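About the Dresar Laboratory

The Dresar Laboratory is the robotics research group of the Nolano Institute. It studies how machines can learn to handle ordinary objects in ordinary rooms, and it teaches on the Institute's postgraduate programme in automation. The laboratory is led by Tamunoemi Okoro.

Our research

The greater part of our work concerns grasping. Fresh produce is a demanding subject for this research, as each item differs in shape and surface, and many bruise easily. Clear packaging adds a further difficulty. Depth sensors often return poor readings from transparent plastic, and reflections may be mistaken for the edges of an object.

Our present method, known as Emberg, relies on a small colour camera mounted close to the gripper. The system is trained on demonstrations given by a human operator and learns to adjust its approach as the fingers near the object. It does not require a three-dimensional model of the item beforehand. The first version was trained on 1,044 demonstrations, all recorded on kitchen surfaces and in standard room lighting.

In the most recent evaluation the method was given 2,000 grasp attempts on fruit and vegetables that had not appeared in training. Of these, 585 involved items held in transparent trays. Results on trays remain weaker than those on open surfaces - most failures occur when the fingers touch the wall of the tray before they reach the item. Work on this problem continues, and a revised training procedure is under study.
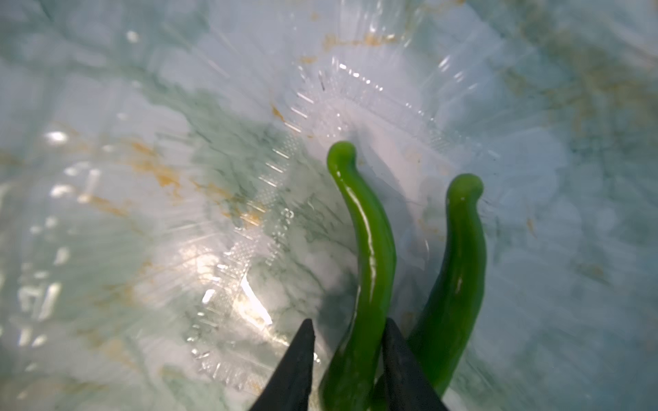 Gripper fingers at the base of a green chilli pepper in a clear plastic container, seen from the wrist camera.

Teaching and facilities

The laboratory occupies 2 rooms in the Swanson Building. Postgraduate students join a research project in their first term and are expected to collect and label part of their own data. Seminars are open to all members of the Institute.

Working with us

We welcome enquiries from prospective students and from organisations with an interest in food handling. Enquiries should be addressed to the laboratory office in the Swanson Building.

Page last reviewed: January 16, 2020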